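Ticket 2590
Product: Plellik evidence and property tracking, county install
Subject: Seized item weights do not match between intake and court printout
Priority: High (was Low, was Medium, was Low again)
Opened by: Lorraine Rudd, property room
Assigned to: Kavinda Munasinghe, Skultau support
Status: Resolved, pending someone clicking the button

Lorraine Rudd wrote:
We have a narcotics case going to a preliminary hearing and the printout is wrong. Intake weight for the main lot is 239 pounds. The court printout says 108.4. The defense lawyer has noticed and is enjoying himself. As far as he is concerned we have mislaid more than half of a very large pile of marijuana, and he would like to know who in the building has been so relaxed lately. Please fix.

Kavinda Munasinghe wrote:
Hi Lorraine, thanks for the report. 239 pounds is 108.4 kilograms, so the number is right and the label is wrong. Can you tell me what unit is printed next to it?

Lorraine Rudd wrote:
It says lb. If it said kg I would be having a nicer day.

Kavinda Munasinghe wrote:
Understood. Could you check under Settings, Agency, Units and tell me what it says there?

Lorraine Rudd wrote:
It says Pounds. It has said Pounds since we bought the thing. I also tried turning it off and on, as the phone line told me to, and it came back on saying Pounds.

Kavinda Munasinghe wrote:
I can reproduce this on our test copy, but only for cases with more than one lot. Single lots print fine. Your case has 26 lots. Was any of it entered on a different machine?

Lorraine Rudd wrote:
All of it was weighed at the loading dock because it would not fit through the property room door with any dignity. The dock has the new Bognár scale. Honeylyn Umali did the weighing and I have added her to the ticket.

Honeylyn Umali wrote:
Hello. The dock scale shows pounds on its screen. I read pounds, I wrote pounds on the tags, and the tags are right. What the scale whispers to the computer over the cable is between the two of them. 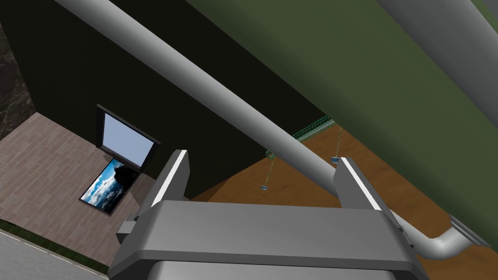 Kavinda Munasinghe wrote:
That was the clue I needed, thank you. The scale sends kilograms down the cable whatever the screen is set to. Plellik is supposed to read the unit that comes with each weight and convert it. The intake page does this. The court printout has its own code for adding up lots, and that code takes the raw number and puts the agency's unit next to it with great confidence. I'm passing this to Irén Kun in development.

Irén Kun wrote:
Confirmed. The printout code is older than the scale driver and they have never been introduced. Stored data is fine. Please do NOT edit the weights by hand, as every edit goes in the audit log and you will then have to explain those too.

Lorraine Rudd wrote:
How many of these did you expect me to have edited by now?

Irén Kun wrote:
None, I hope?

Lorraine Rudd wrote:
One. Lot 3. I changed it to the right number, and it now prints as the right number, and the total is a number that has never weighed anything.

Irén Kun wrote:
OK. Open lot 3, choose History, pick the original entry and press Restore. It will ask for a reason. "Restored on vendor advice, ticket 2590" is fine. Please don't put what you put the first time.

Lorraine Rudd wrote:
Restored. I stand by the first reason.

Kavinda Munasinghe wrote:
Workaround until the patch is in: print from Intake, Summary by Case, not from Court Forms. Same figures, correct unit, uglier header. I checked with our court forms person, Krisztina Bárány, and she says the header can be changed under Report Title.

Lorraine Rudd wrote:
Printed. The header says "Untitled Summary (2)". I changed it. It now says "Untitled Summary (3)".

Krisztina Bárány wrote:
You need to press Save before Preview. Preview makes a copy. Sorry.

Lorraine Rudd wrote:
Got it. The prosecutor has the corrected sheet plus photos of Honeylyn's tags.

Irén Kun wrote:
Patch applied to your server February 4, 2023. I ran the court printout against every multi-lot case you have, 178 in all, and compared each with intake. All match. Those weighed before the dock scale went in were never affected. Nine closed cases had bad printouts, list attached to the ticket.

Lorraine Rudd wrote:
Nine. I'll let the prosecutor's office know, from a distance. Printout for this case now says 239 lb. Can the export to Muvurero be trusted, or does the state lab think we're short as well?

Irén Kun wrote:
The export sends the unit with the number and always did. The lab has had it right the whole time.

Lorraine Rudd wrote:
They might have mentioned it. You can close this.

Kavinda Munasinghe wrote:
Thanks Lorraine. Only the person who opened a ticket can close it. There should be a green button at the top right.

Lorraine Rudd wrote:
Mine is gray.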